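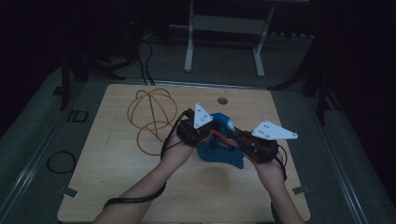
Regrasp timing is the part of bimanual cloth handling I have put off longest, and for the last month it has been the only thing on the bench. The question is narrow. When two hand-held grippers pass a soft item between them, how long do both jaws need to stay closed before the first can let go, and can that overlap be learned from demonstration without writing a rule for it? Working with the two modules nose to nose makes the difficulty plain: the blue fabric hangs down between them in a lobe, and its lower edge says very little about where the load is being carried. A rigid part would tell you at once. The cables also matter more than I expected. One comes off the back of the left module and runs down the arm, the other goes down past the right hand, and any stiffness in them ends up in the wrist trajectory.

The method is a small change to the Killdale pipeline. Killdale takes the two jaw widths and two wrist poses and predicts a short chunk of future actions, all weighted equally. I split the loss in two. Steps where both jaws are closed on the item get their own term, and that term penalises the relative pose between the wrists, leaving the absolute pose of each alone. The idea is that during overlap the fabric is a link between the hands and the useful signal is how taut that link is. Outside the overlap the hands are free and the ordinary loss applies.

Labelling the overlap was the tedious bit. Jaw width on its own is no good, as a closed jaw on thin fabric reads almost the same as a closed jaw on nothing. I ended up using motor current with a short median filter, then checking the boundaries by eye in Hesteo, which lets you scrub all the streams on one clock.
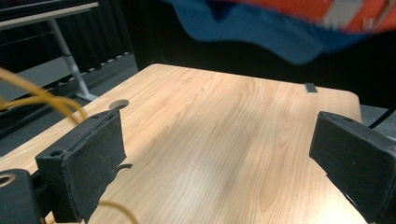 The other source of error was approach height. With the fingers low over the table the tips can touch the wood before they reach the item, and the resulting current spike looks very like a grasp. The filter does not remove it. I added a condition that the spike must persist after the wrist begins to rise, and that cleared most of the false starts. It costs a little delay at the start of each overlap, which I can live with, as the release end is where the failures are.

Results, then. I recorded 100 demonstrations for training and kept the items to caps and folded cloths. For evaluation I ran 100 handovers with the plain Killdale loss and the same number with the split loss, starting poses matched between the two. The split version completed 83. Of its failures, 9 were early releases, where the first gripper opened before the second had a proper hold. The rest were a mixture of missed grasps and items that slid out during the lift, and I have not sorted those properly yet.

The plain loss did worse, mainly through early release, but I am holding back its figure until I have rerun it. Halfway through that set I found the left pose stream was lagging the right. The split runs were recorded after the fix, so the comparison as it stands flatters the new method.

Caps are harder than flat cloths, for reasons that are clear once you handle one. A fold taken at the edge of a cap includes whatever is there: plain fabric, mesh, piping, a seam. Each compresses differently. The current threshold that works on plain fabric is late on mesh, and on a seam it fires early. I tried a threshold per item and disliked it, as it puts back exactly the sort of hand-written rule I was trying to get rid of. 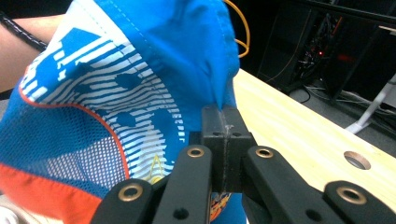

Haziq Osman read a draft of this and wrote back that the threshold problem is probably a labelling problem only. In his view the policy never sees the threshold, so a label that is a few steps late on mesh should average out, and the early releases are more likely to come from the chunk length. If a chunk is committed just before the overlap begins, the release may already be inside it. He suggested halving the chunk and changing nothing else.

I think he is right about the mechanism and I am less sure about the averaging. Late labels on mesh are all late in the same direction, so there is nothing to cancel them. Still, halving the chunk is one line in the config and an evening of runs, and it would separate the two explanations. If early releases fall and the missed grasps stay put, the chunk was to blame.

A few notes for anyone trying the same thing. Resample both arms to one clock before computing relative pose, and do it once, in the loader. Keep the overlap weight modest – I started high and the policy learned to hold on indefinitely, with both jaws shut and neither hand willing to let go. Log the current unfiltered as well, because you will want to change the filter later.

There is also the Lumbantobing formulation, which treats the handover as a single constraint on fabric tension and skips the labels altogether. It needs a force reading at each fingertip and mine have none, so I have not tried it. Mitham sells a pad that might fit between the finger and the tip. I have asked for the drawings and will measure the clearance when they arrive.

Next up is the rerun of the plain loss with the pose lag fixed, then the short chunk on the split loss, using the same starting poses for both.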